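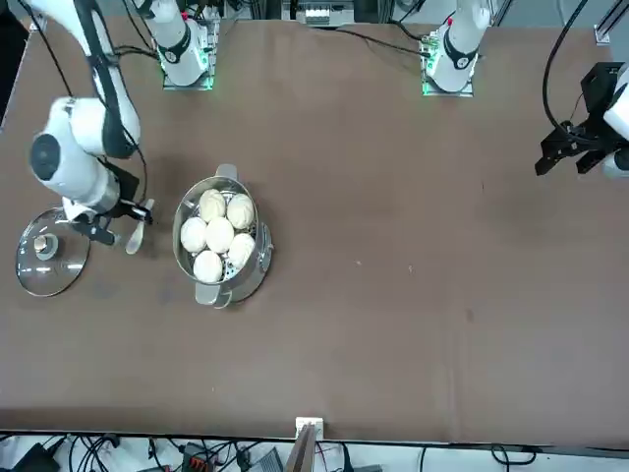
Bun notes, October — afternoon, brown table

Writing this up while I still remember it, mostly for me but also for Zinhle, who wants to know what to change next time, and for anyone else who has to put the steamer on after me.

Flour first. I used the last of the Getdale plain and started the new bag from Ranville, and the Ranville drinks more water, so don't trust the old card taped inside the cupboard. I ended up at 98 ml of warm water where the card says less, and the dough was still on the stiff side for the first few minutes. It came round after a rest under a cloth. I'd go to 100 next time and hold a spoonful back in case it turns sticky (it will if the room's warm).

Six to a tray is what fits in the stainless pot. They're packed closely, sides touching, and I quite like them like that — you get the soft torn edge when you pull them apart, same as the ones my aunt made. Konrad prefers them with a gap all round and a smooth skin. He's welcome to do four at a time and be here till midnight!

Folding: still my weak spot. The tops have faint folds and that's as fancy as I get. Josée showed me a twist at the end that closes the middle properly, and I can do it perhaps one time in three. The rest I pinch and hope. 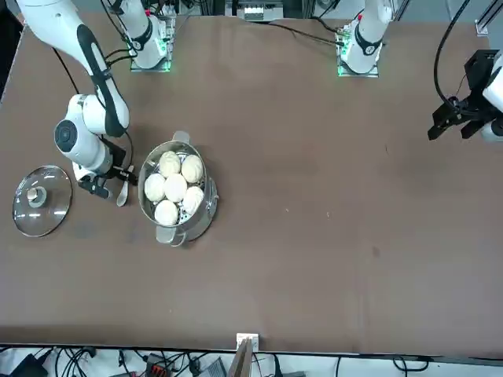
and while I'm on the subject of the tray, please oil it. A thin wipe with kitchen paper, getting in between the holes. I've tried paper squares under each bun and they work, but then somebody has to peel them all off, and you lose a bit of the bottom anyway. Oil is less bother. If one does stick, slide the flat spatula in from the rim side and go slowly. Don't lever it up from the middle.

The lid. I know we have this argument every month. My way is heat off, wait, then lift it straight up and off to the side in one go so the drips don't run back over the buns. Glass lid goes flat on the table, knob up, well away from the edge. The knob on the old Venter one came off in my hand last winter and I'd rather not repeat that.

Things to sort out:
— second tray for the same pot, the Anitz ones look the right width but measure before ordering
— proper cloth for the lid, the tea towel sags
— move the flour scoop back to where it lives, whoever had it
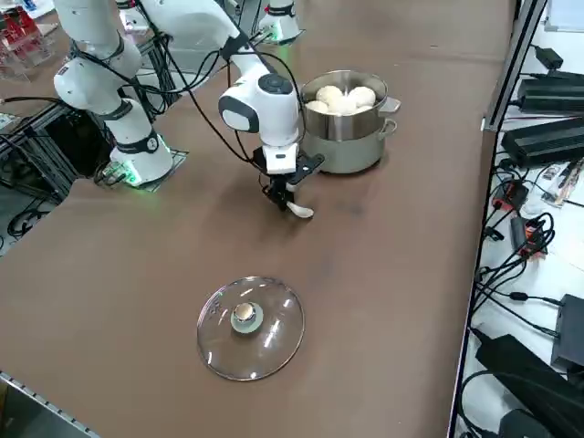 Zyanya Alvarado
Workshop kitchen, test bakes

One more thing, on serving. I keep the buns in the upper basket and leave it stacked on the bottom pot, and the whole lot goes on the table together. They hold their heat better that way and you don't need a plate. White china spoons for the sauce, the teaspoons are too shallow for it. Arūnas asked for the sauce again: soy, black vinegar, a little sugar, chopped spring onion, and 8 drops of chilli oil (he says 20, ignore him).

Next batch I want to try half milk in the dough and see if the colour comes out any paler. Will write it in here under this one.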